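Reading diary, 2025-09-09

Finished the second pass through The Titcombe Letters this morning, pages 500 to the end. The first pass was in May and my notes from it are thin. They track the plot and hardly mention the dating problem.

The novel is made up of letters sent between two households, one in Claltdale and one at the port. Every Claltdale letter carries a date. The port letters carry none, so the order has to be worked out from postage costs, weather and references to earlier letters. I kept a table this time. Two letters will not fit anywhere. Both mention the roof repair as finished, and both ask whether the roofer has been hired.

Possible readings so far:

1. Author's error. The edition is about 800 pages and the timeline was revised between printings, according to the afterword. A slip of this size could survive.

2. The port writer is lying about when the letters were written. This fits the inheritance plot, where a letter sent before the sale counts and one sent after it does not.

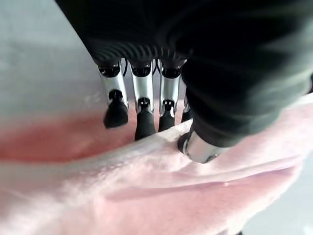

3. The letters were bound out of order by the cousin who claims to have edited them. The preface says the bundle was "kept as found," but the numbering on the port letters starts over after the sale. I had missed that in May.

I lean toward the second reading, with the third as a fallback. The weak point is the chapter where the Claltdale sister quotes one of the problem letters back word for word – if it was written later, she could not have had it yet. Need to check whether the quotation is exact or only close. The library copy is the Plusport paperback, and its page numbers do not match mine, so references in the table are by letter number.

Style notes: sentences in the port letters get shorter after the sale. Commas mostly disappear. The Claltdale letters do not change at all, even after the funeral, and I found them hard going for that reason.

Next is Valdovinos, the shorter novel by the same author. Same device, I am told, with telegrams. Will start the table on page one. Still to do: copy out the roof passages, return the library copy, look up postal rates.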